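Student robotics club records shop shelf work for gripper project

28 Dec 2022

The robotics club at Muriithi Technical College has finished the first recording stage of Skarkari, a student project that aims to teach a two-armed robot to tidy and restock shop shelves. The stage began in August and was carried out by 26 students in the aisles of Clokum, a household goods store near the college.

Students took turns wearing a head-mounted camera while they did ordinary shelf work: pulling stock forward, straightening rows, and moving items that had been put back in the wrong place. The recordings were then cut into short clips, each holding one action, and labelled by hand. The club now holds 1000 labelled clips. Of these, 500 will be used to train the first version of the control software, and the rest are kept back for testing and for later versions.

Emmanuel Mosoti, who leads the project, said the choice of a working shop had made labelling slower than expected.

"On the bench we had one bottle and a lot of space," he said. "In the shop the bottle has a neighbour on each side and more behind it. The label has to say which one the hand is on and which one the hand is only touching. We rewrote the labelling rules twice."

The present rules divide each action into reach, contact, grip, move and release. Where both hands are in use, each is labelled separately. Mosoti said early clips had been labelled with a single tag for the pair, and that those had to be done again.

Cleaning products were chosen for the first stage. They come in several sizes of much the same shape, and the labels within one brand differ mostly in colour. A program that goes by outline alone will confuse them.
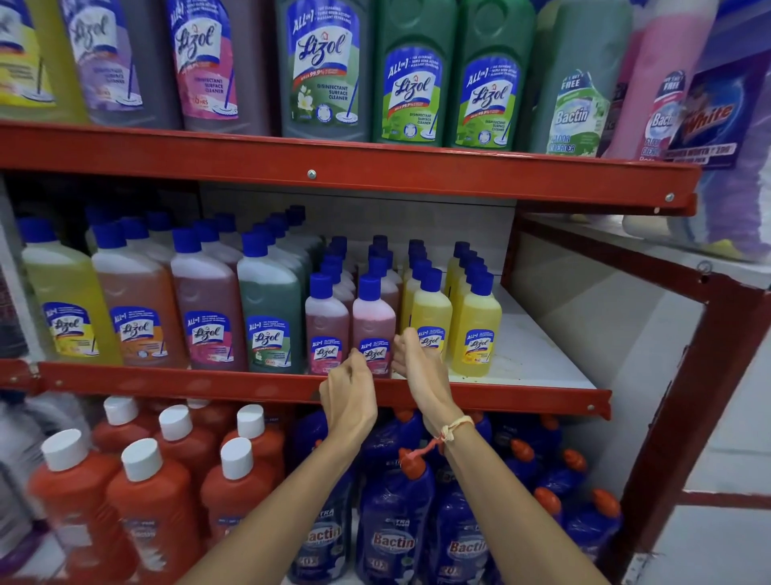 Shelf height is the other difficulty. A person reaching into a middle shelf brings the forearms up across the one below, which hides part of the stock from the camera. The software group is testing a method that keeps a record of items seen earlier in a clip and holds their positions until they come back into view. It works well on slow clips. On fast ones the held positions drift, and the group has not yet settled on a correction.

The arms themselves are a pair of second-hand Bastham units with 7 joints each, fitted with soft-tipped fingers made in the college workshop. They have so far been run only on a short length of shelving in the laboratory, using filled bottles with the caps taped. Grip force is set by hand for each bottle size. Automatic setting is planned for the next stage.

The club will repeat the recordings with boxed and bagged goods, which change shape when held and will need extra labels. Students who wish to join the labelling group should bring their own laptop; the software is already on the club drive.

Comments (3)

tp_controls: Are the left and right hand labels on the same clock? We had trouble with that on a similar job and ended up resampling everything.

Grace: Well done to all. My son is in the labelling group and I now know far more about floor cleaner than I wished to.

old_lathe: Would like to see the finger drawings if the workshop is willing to share them. What is the tip material?

Contact the newsroom | © 2022 Muriithi Technical College | Back to top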